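Zivar Hand Gripper, Trial Pair
Home / Grippers and hands / Hand-held / Trial Pair

Reference: ZV-Pair
Availability: on loan or to buy
Last revised: Thursday, April 13, 2023

A pair of hand-held grippers for people who would like to teach a robot a job and do not, at this stage, own the robot. You hold one, or one in each hand, and do the work yourself. The recordings go to whatever arm you eventually get the money for.

We stock three makes of hand-held gripper and are regularly asked which is best. The answer depends on your wrists. The Trial Pair exists so that you can find out before signing anything.

What you get

Two Zivar grippers, grey, with the wide-angle camera fitted
Two printed marker plates and the screws for them
One Virnov controller box with power lead
Charging cable (one, so take turns)
Hard case, foam lined, heavier than you would like
Quick start sheet, which is quick, and full manual, which is 97 pages

How it compares

We ran the Zivar against the Ackermann and the Umia over a fortnight last October, using the same set of jobs for each: picking up books, opening drawers, moving cups from one shelf to another and putting a lid on a jar. The lid took up most of the fortnight.

Zivar. The easiest to hold for a whole morning. The trigger is light and the jaws close squarely. The body is on the bulky side, and it will knock things off a crowded shelf if you reach in without thinking. Camera view is very wide, so you lose little at the sides, but straight lines bend a good deal and you will need to run the calibration before measuring anything from it.

Ackermann. Beautifully made, and knows it. Jaws are the strongest of the three. It is also the heaviest, and by late afternoon our testers were propping their elbows on the furniture. Narrower camera view, sharper picture. Choose it for bench work where you stay in one spot.

Umia. Light, cheap, cheerful. The jaws have some play in them from new and more after a week. Fine for a first look at the method, and for students. The case latch is styled like something from 1974 and works about as often.

For work in furnished rooms, with shelves and side tables and things that matter to somebody, we would pick the Zivar. For one bench and one task, the Ackermann. If the budget has already been spent on the arm, the Umia.

Using two at once

Both grippers pair with a single Virnov box. Switch on the box first, then the left gripper, then the right. If you do it in another order the box will sort itself out eventually, but it sulks. Keep the markers clean and face them outwards. A thumbprint across one corner is enough to lose tracking, and the error message blames the cable.

Two people can also take a gripper each. Agree beforehand who is reaching first.

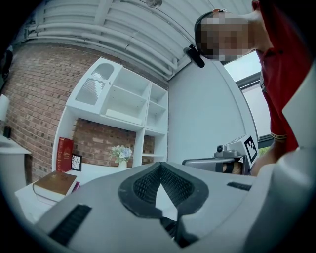 View from one gripper, with the second gripper and its marker at upper right.

Loan terms

The pair goes out for 5 working days. Day one tends to disappear into charging and updates, so we don't count it. Carriage is at our cost going out and yours coming back. If you buy within the month, the loan fee comes off the price.

Please return everything in the foam slot it came out of. We have received cases closed by force.

Questions we get

Will it work with my arm? If your arm takes standard joint commands through the Virnov box, yes. Send us the model before ordering and we will check the list.

Can I fit my own camera? You can. The mount takes most small ones. The warranty then covers the gripper and wishes the camera well.

Left-handed users? Both grippers are the same shape and work in either hand.

Spare jaw pads? Sold in packs of 3. They wear on the inside edge first, so swap them over halfway through.

Related items: Virnov controller box, Umia starter kit, Ackermann bench gripper, marker plates, jaw pads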